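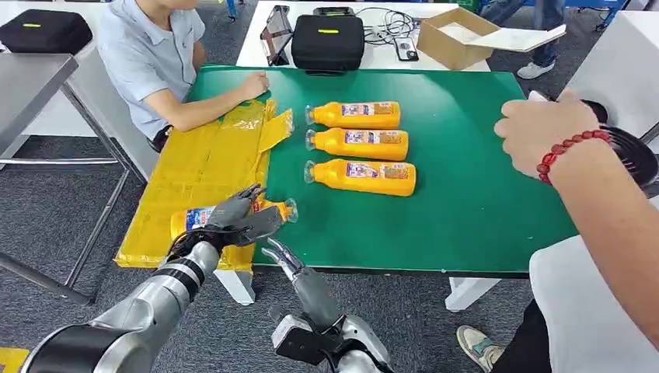

Texier orange spray bottles, carton of 33: review

Reviewed by Thibault Rey
March 25, 2024

What I bought

I run the supply side of a small cleaning business, and I order whatever cleaner we use by the carton. For the last couple of years that was Kernetti. When our supplier dropped it in October, the closest match on price was the Texier citrus degreaser in the orange bottle. I have now used two cartons and started a third, so this covers the packaging, the bottle and the product, in that order.

The carton cost 80 dollars delivered. Each bottle weighs 658 grams full on my kitchen scale. I weighed only one.

Packaging

The bottles come bundled in plastic inside the carton, with more tape than I would like. A utility knife gets through it, but keep the blade shallow. On the first carton I cut too deep and scored a bottle. It did not leak, though I used that one first.

I would unpack at a table and lay the bottles on their sides while you check them. A slow leak at the cap shows up faster that way than with the bottle standing. Leave them for ten minutes with a paper towel under the cap end. In the first carton one cap had not been tightened at the plant. The second carton had no leaks at all.

The inner wrap is not reusable. It tears where the tape was. Our local recycling center takes it with the shopping bags once the tape is cut off.

The bottle

The plastic is glossy and stiffer than the Kernetti bottle. It does not buckle when you pick it up full, and it came through a few drops onto concrete with nothing but scuffs. The shape is comfortable in a medium hand. With wet gloves it gets slippery, and I would have liked some texture on the sides.

The cap is a plain overcap. It pulls off with a little effort and stays on in a tool bag. I have not lost one so far.

The bottle color is useful to us. We keep glass cleaner in blue and floor cleaner in white, so an orange bottle on the cart can be picked out without reading anything. If you already have an orange product, think about that before ordering.

The label wraps around and is glued along one seam. After three weeks on a cart the seam starts to lift at the bottom corner. The dilution table is printed right next to that seam, in small type, so it is the first part to go. I copied it onto a card and taped the card inside the supply closet door.

The product

It cuts kitchen grease about as well as Kernetti did. On range hoods I leave it on for two minutes and wipe. On older baked-on grease it needs a second pass. It leaves no film on stainless steel if you rinse, and a slight one if you don't.

The smell is strong for the first few minutes and then fades. One of my crew gets a headache from it in small bathrooms, so she uses Omham unscented there.

A bottle lasts us some 12 working days in a two-person van. The Kernetti lasted a little longer, mainly because its sprayer put out less per pull.

Storage

A full carton fits on one Tukby shelf, the deep version, with the bottles standing in three rows. They will also stack lying down two layers high. I would not go to three, as the round sides want to roll.
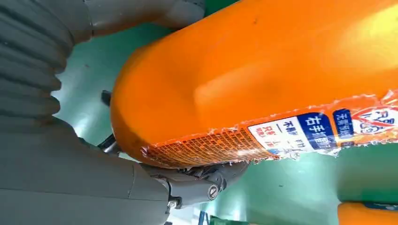

Can the empty bottles be refilled from a bulk jug?

The neck is wide enough for a standard funnel, and the sprayer unscrews by hand. I have refilled a few of them four or five times each and the threads are still good. Rinse the sprayer tube with warm water first or it starts to clog.

Good
Stiff bottle that survives drops
Cap stays on
Easy to spot on a cart

Not so good
Too much tape on the wrap
Label lifts at the seam
Slippery with wet gloves

I will keep ordering it at this price. If it goes up much I would look at the jugs instead and just keep refilling the bottles I have.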